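Section 4: First grips with soft items

By the time you reach this section you should have a finished gripper on the bench, with the jaws opening and closing freely and the pads glued in place. If the pads are still tacky, go back to Section 3 and leave them overnight. Everything from here on is practice with cloth, and it's the part of the build I enjoy most. Up to now you've been looking at black plastic and pins. From now on the thing picks up your laundry!

You will need:

The finished gripper
One piece of thick, soft clothing (a jumper, a woolly hat, a heavy sock)
A bed, sofa or padded table to work over
The 3 mm hex key from the Sidell parts bag
A soft cloth for wiping the pads
A pencil and the log sheet from the back of this guide

4.1 Choosing your first item

Thick and fuzzy is easiest. Felted wool, fleece and chunky knits all squash down nicely and give the pads plenty to hold. Thin shirts and anything silky are much harder, so leave those for Section 6, when you'll have a better feel for the trigger.

Pick a colour that contrasts with what you're working over. Embla Dahlgren built the second gripper in our workshop, and she did all her early practice with a charcoal sock over a charcoal blanket. Her log sheet for that evening has the word "missed" on nearly every line.

Note: Take off badges and brooches, and close any zips. A zip pull caught behind a finger pad can lift the glue.

4.2 Checking the linkage

Do this each time you sit down to practise. It takes less time than boiling the kettle.

1. Hold the gripper upright by the handle, with the jaws pointing away from you.

2. Squeeze the trigger slowly, all the way, and let it back out just as slowly. Both arms should move together. If one lags, loosen the larger pin at the bottom of that arm by a quarter turn and try again.

3. Look at the pivot pins one by one. Each should sit flush in its joint. Push any proud ones home with your thumb, never with a hammer.

4. Close the jaws on nothing and look at the gap between the pads. They should meet along their full length. A wedge of daylight at the top means the pads were glued at slightly different angles. You can live with this for thick cloth, and Section 7 has a fix.

5. Wipe both pads. Lint builds up faster than you'd think, and a pad covered in wool fluff slides straight off the next piece of wool.

Caution: Keep fingertips out of the triangular cut-outs in the brackets while the trigger is moving. The gap closes as the arms swing in, and it pinches hard enough to raise a blood blister. Ask me how I know – or ask Olanrewaju Haruna, who did it twice in one afternoon.

4.3 The basic pinch

This is the grip you'll use for nearly everything, so stay with it until it feels dull. A good pinch gathers a handful of cloth, squeezes it at its base, and leaves the rest standing up or hanging freely beyond the pads.

1. Drop the item on the bed in a loose heap. Resist the urge to fold it or smooth it out.

2. Open the jaws fully and bring them down over the highest part of the heap.

3. Let the pads touch the cloth on both sides before you squeeze. If only one pad is touching, shift your wrist until the other one meets it.

4. Squeeze slowly until the cloth narrows between the pads, then stop. Any more and you're just straining the arms.

5. Lift to chest height. Tip the gripper back so that the cloth points at the ceiling, and look at the shape it makes. You want it pinched in at the bottom and rounded above, much like this:

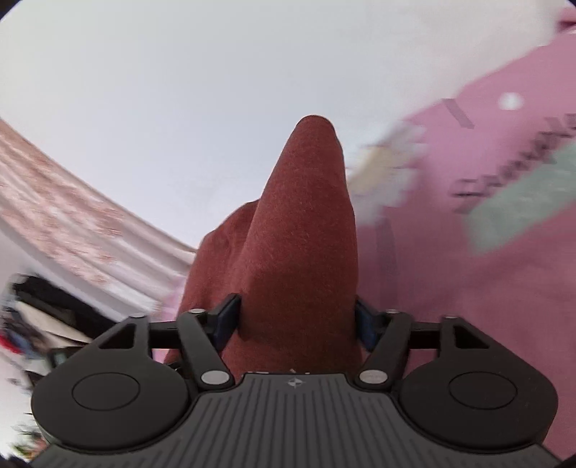

6. Hold that position and count to 11. Watch the cloth where it meets the pads. If it creeps, lower it, wipe the pads and start again from step 1.

7. Lower the item back to the bed before you let go of the trigger. Dropping from a height is great fun but teaches you nothing about releasing neatly.

Repeat until you get four clean holds in a row, and write each try on the log sheet, the misses too. The misses are where you'll spot patterns. Mine nearly all came from rushing step 3.

Note: It's perfectly fine if the two pads don't sit level with each other when you're holding something bulky. Cloth bunches unevenly and the pads follow it. What matters is that both of them are pressing.

4.4 Reading the waist

We call the narrow part just above the pads the waist. Once you start looking for it you can judge a grip at a glance, and I love this bit, as it's the moment the gripper stops feeling like a gadget and starts feeling like a hand.

A narrow, even waist means the pads have hold of the whole bundle. If there's hardly any waist, you have too much cloth in the jaws for the squeeze you're giving it. If it's lopsided, with a big loose fold on one side, the grip may well hold for a lift, but the loose side can swing about when you move.

To practise reading it:

1. Make a basic pinch as in 4.3.

2. Bring the gripper up until you're looking along it from behind, over the ribbed plate.

3. Find the two pads. They should be on the lower sides of the cloth, pressing in.

4. Check the cloth above the waist. A slight lean is nothing to worry about.

5. Turn your wrist a little to the left, then a little to the right. The cloth should turn with the pads and not lag behind them. 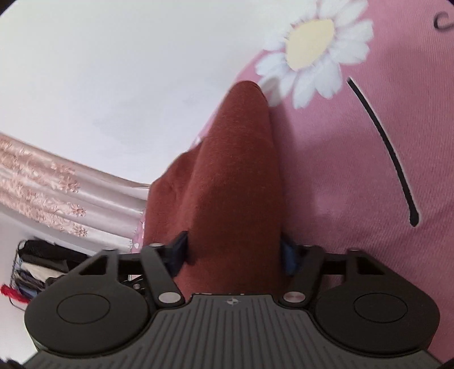

Fig. 4b. Rust-red item held upright. Note the narrow waist near its base and the looser fold on the left.

If your item flops straight over when you tip it upright, you have taken hold too near one end. Put it down and aim closer to the middle of the heap. Very floppy items won't stand up whatever you do, so judge those while they hang.

Caution: Don't test a grip by tugging the cloth with your other hand. The early Zumell pads in particular come away at the corners when pulled sideways. The later Natent ones are tougher, but why risk it?

4.5 Gripping folded cloth

Now for layers! Folded cloth behaves quite differently from a heap. The folds like to slide over each other, so you can have a perfect hold on the outside and still lose the middle.

1. Fold your item in half, and then in half again, on a flat part of the bed.

2. Press down with your palm to push the air out.

3. Stand the fold on its edge, steadying it with your free hand, so that the layers face left and right.

4. Bring the jaws in with one pad on each side of the stack. Squeeze through all the layers at once, and a little more firmly than you did for the heap.

5. Take your free hand away and look down the edge of the stack. You should be able to see the folds lying against one another. If the inner ones have started to drop, lower the item and go back to step 3.

6. Lift slowly. Speed matters far more here than it did with the basic pinch.

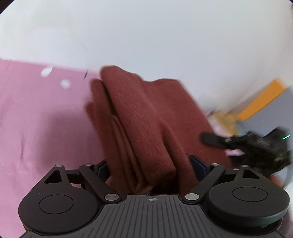
Fig. 4c. Folded knit between the pads, with the stacked folds showing along the left edge.

Start with a thick knit, where the texture helps the layers cling together. Smooth cotton is a proper challenge. My best run with a folded pillowcase is three lifts, and I was insufferable for the rest of the evening.

Note: If you are working with two grippers, park the second one with its jaws open and its cable well clear of the cloth. A cable trapped under a fold will drag the whole stack sideways as you lift.

4.6 If things go wrong

The cloth slides out slowly.
Clean the pads. If that doesn't help, roughen them lightly with fine sandpaper, working in one direction only.

The cloth pops out suddenly.
You're gripping with the tips of the pads. Push the gripper further in before you squeeze.

One arm feels stiff.
Back off the larger pin at the bottom of that arm by a quarter turn. If it's still stiff, take the pin out and look for a stray thread wound around it. Wool is a terror for this.

The jaws don't open fully after a release.
Check the return spring. If you bought the Öberg spring set, use the one in the bag marked 942, as the others are too weak for the longer arms.

The trigger clicks.
Some clicking in the first few sessions is normal as the printed parts bed in. If it goes on, put one drop of light oil on each pivot pin and wipe away every trace of the excess. Oil on the pads means new pads.

4.7 Before you put it away

1. Open the jaws and leave them open, so that the pads don't take a set.

2. Pick any fluff out of the joints with a dry toothbrush.

3. Fill in the last line of the log sheet, including the item you used and how many clean holds you managed.

4. Hang the gripper by its handle, or lay it on its back with nothing resting on the arms.

When you have a full sheet of basic pinches and at least half a sheet of folded lifts, move on to Section 5, where you'll carry an item from the bed to a basket and let go of it on purpose.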